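In Praise of the Dimmed House Lights

By Yoga Manurung
19/03/2023

I have been going to the Nillevgate Playhouse since I was tall enough to see over the seat in front, and in all that time I don't think I have ever minded the waiting. You find your row, you fold your coat over your knees, you read the same page of the programme twice, and then at some point the lights go down and the whole room hushes itself without being asked. I love that hush more than I love most plays, and I have seen some very good plays.

So you will understand why I was sorry to hear that our theatre is thinking of doing away with it. The plan, as it was put to us at the Friends' evening, is for "relaxed lighting" at every performance, with the auditorium kept at a gentle glow so that people can come and go, look at their phones and order a drink to their seat. Sugeng Majimbun, who has run the place with great kindness for years and whom I count as a friend, made the case very well. Younger audiences find the dark stuffy, he told us. They feel told off by it.

I do see what he means. My niece came with me in December and spent the first act worrying that she was breathing too loudly. And relaxed performances are a fine thing for the people who need them; I would happily see 2 a month where we now have one. My quarrel is only with the word "every".

Being in the dark with strangers is a rare sort of company. At home I watch things with the lamp on and the kettle going, and I get up whenever I please, and I must confess I hardly remember any of it by the weekend. Sitting in row F with 100 other people who have all agreed to look the same way for a while, I remember nearly everything. I can still tell you what the rain sounded like in a play I saw at Stustmont 30 years ago (it was dried peas in a tray, I was told afterwards, and I was rather pleased to know it).
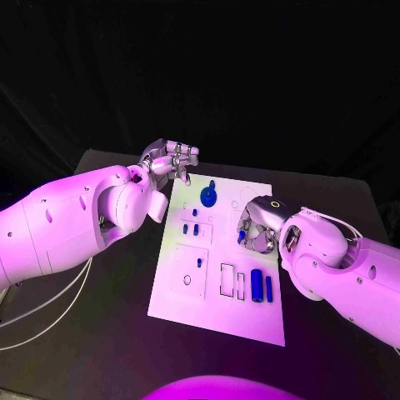

What the dark does for the stage

Then there is the matter of colour. A deep pink light thrown against black drapes can make you catch your breath, and it does so because there is nothing else in the room to look at. Put a soft glow over the stalls and that pink turns to weak squash. Anyone who has hung lights for a village hall pantomime, as I did for more winters than my knees would have liked, knows how much of the work is in keeping light off the things you don't want seen.

It matters for the actors too, I think. An old friend who toured in small companies used to say she could feel a full house better than she could see one, and that she preferred it that way. A face lit up by a phone in the third row is a hard thing to play to.

If the trouble is that people feel told off, let us stop telling them off. Take down the stern notice by the bar. Let the ushers smile. Leave a few seats near the doors for anyone who might want to slip out, and let them slip out without a single head turning. All of that can be done for next to nothing, and I would gladly come in on a Saturday morning and help move the seats myself.

The Friends are collecting letters at the box office until the end of the month, and I hope you will write one, whichever side you come down on. Mine is already in the box. It runs to four pages, I'm afraid, and Sugeng has promised to read it all.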